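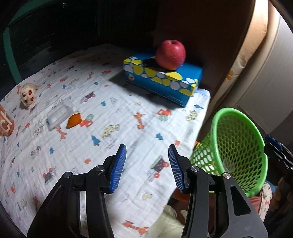
Flerkis 행사 기획 데이터 모음

Flerkis는 회사 야유회, 송년 모임, 사내 세미나 같은 행사를 준비하면서 쌓인 일정표와 체크리스트를 한 형식으로 정리한 공개 데이터 모음입니다. 행사 준비를 맡아 본 분이라면 아실 거예요. 작년 파일을 열어 보면 시트 이름은 "최종", "최종2", "진짜최종"이고, 도시락 수량은 메신저 어딘가에 묻혀 있고, 버스 시간표는 사진으로만 남아 있습니다. 그런 기록을 꺼내 다시 쓸 수 있게 만들어 보자는 마음으로 시작했는데, 모아 놓고 보니 정말 재미있습니다!

현재 버전에는 행사 1,458건이 들어 있습니다. 참가자 30명짜리 팀 워크숍부터 2,000명이 모인 가족 초청 행사까지 규모가 꽤 다양합니다.

마지막 수정: 2022년 12월 25일

들어 있는 파일

events.csv
행사 한 건이 한 줄입니다. 행사 종류, 개최 월, 예상 인원, 실제 인원, 실내외 구분, 준비 기간(일)이 들어 있습니다.

timeline.csv
행사 당일의 진행 순서입니다. 계획한 시각과 실제로 시작한 시각이 나란히 있어서, 어느 순서에서 일정이 밀리는지 바로 보입니다. (개인적으로 제일 좋아하는 파일이에요. 단체 사진 촬영 줄만 따로 뽑아 보세요!)

supplies.csv
준비물 목록입니다. 품목, 주문 수량, 남은 수량, 단위를 적었습니다. 일회용 컵과 접시, 돗자리, 이름표, 멀티탭, 쓰레기봉투까지 담당자가 적어 준 그대로 살렸습니다.

venues.csv
장소 정보입니다. 정확한 주소 대신 시도 단위 지역과 수용 인원, 주차 가능 여부, 취사 가능 여부만 남겼습니다.

notes.txt
행사가 끝난 뒤 담당자가 남긴 메모입니다. 짧은 것은 한 줄이고 긴 것은 한 쪽이 넘습니다. 행사 번호로 다른 파일과 연결됩니다.

자료를 모은 방법

처음 자료는 행사 대행사 Patside와 Heywood에서 받았습니다. Patside는 기업 야유회와 체육대회가 많고, Heywood는 세미나와 시상식 쪽이 강합니다. 두 곳의 양식이 전혀 달라서 열 이름을 맞추는 데에만 한 계절을 썼습니다. 예를 들어 Patside의 "인원"은 신청 인원이고 Heywood의 "인원"은 식사 인원입니다. 지금은 expected, actual, meals 세 열로 나누었고, 알 수 없는 값은 비워 두었습니다. 추정해서 채운 칸은 하나도 없습니다.

그 뒤에는 사내 행사 담당자들이 직접 보내 준 자료를 더했습니다. 손으로 쓴 체크리스트도 있었는데, 두 사람이 따로 입력한 다음 서로 다른 부분만 원본과 대조했습니다.
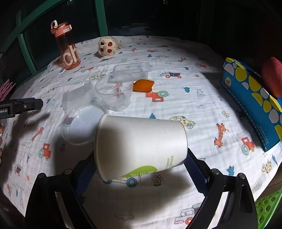 개인정보 처리

참가자 이름, 연락처, 소속 부서는 모두 지웠습니다. 회사 이름은 임의의 번호로 바꾸었고, 같은 회사가 여러 번 행사를 열었다면 번호도 같습니다. 메모에 나오는 식당 이름과 강사 이름은 [식당], [강사]로 바꾸었습니다. 혹시 빠뜨린 곳을 발견하시면 행사 번호와 함께 알려 주세요. 다음 버전을 기다리지 않고 바로 고치겠습니다.

시작하기

1. 압축을 풀고 events.csv부터 열어 보세요. 인코딩은 UTF-8입니다. 엑셀에서 글자가 깨지면 데이터 가져오기 메뉴로 불러오시면 됩니다.
2. 다른 파일은 event_id 열로 연결합니다.
3. 날짜 계산이 필요하면 days_before 열을 쓰세요. 행사 당일이 0이고, 하루 전이 1입니다.
4. 스프레드시트로만 작업하신다면 sample 폴더를 추천합니다. 행사 100건만 뽑아 둔 작은 묶음이라 노트북에서도 가볍게 열립니다.

이런 데 써 보세요

우리 회사와 비슷한 규모의 행사를 골라 준비 기간을 비교해 보거나, 품목별로 얼마나 남았는지 살펴보고 다음 주문 수량을 잡을 수 있습니다. 일정 관리 도구 Itside를 쓰신다면 templates 폴더의 파일을 그대로 불러올 수 있어요. 야외 행사 템플릿에는 우천 시 일정이 따로 들어 있습니다. 비 예보를 보고 전날 밤에 표를 새로 짜 본 분들이 특히 반가워하셨습니다!

알아 두실 점

- 7월 행사는 수가 적습니다. 휴가철 평균을 내실 때는 건수를 꼭 함께 봐 주세요.
- 비용 열은 없습니다. 계약마다 포함 항목이 달라 같은 기준으로 맞출 수 없었습니다.
- 수도권 행사의 비중이 높고, 제주 행사는 대부분 세미나입니다.
- actual 값이 빈 행사는 당일 인원을 세지 않은 경우입니다. 취소된 행사는 status 열에 cancelled로 표시했습니다.
- 남은 수량은 담당자마다 세는 방식이 다릅니다. 뜯은 묶음을 한 개로 친 곳도 있고 낱개로 센 곳도 있으니 unit 열을 확인해 주세요.

참여 방법

서랍 속에 잠든 행사 파일이 있다면 꼭 보내 주세요. 작은 팀 회식도 좋고 반나절짜리 등산도 좋습니다. contrib 폴더의 빈 양식을 채워 주시면 가장 빠르지만, 원래 쓰시던 양식 그대로 보내셔도 저희가 옮겨 적습니다. 보내시기 전에 회사의 공개 허락은 받아 주셔야 합니다.

오류 제보는 이슈 게시판에 남겨 주세요. 제목에 파일 이름과 event_id를 적어 주시면 찾기 쉽습니다.

라이선스

데이터는 CC BY 4.0, 변환 스크립트는 MIT 라이선스를 따릅니다. 출처는 "Flerkis 행사 기획 데이터 모음"으로 적어 주세요.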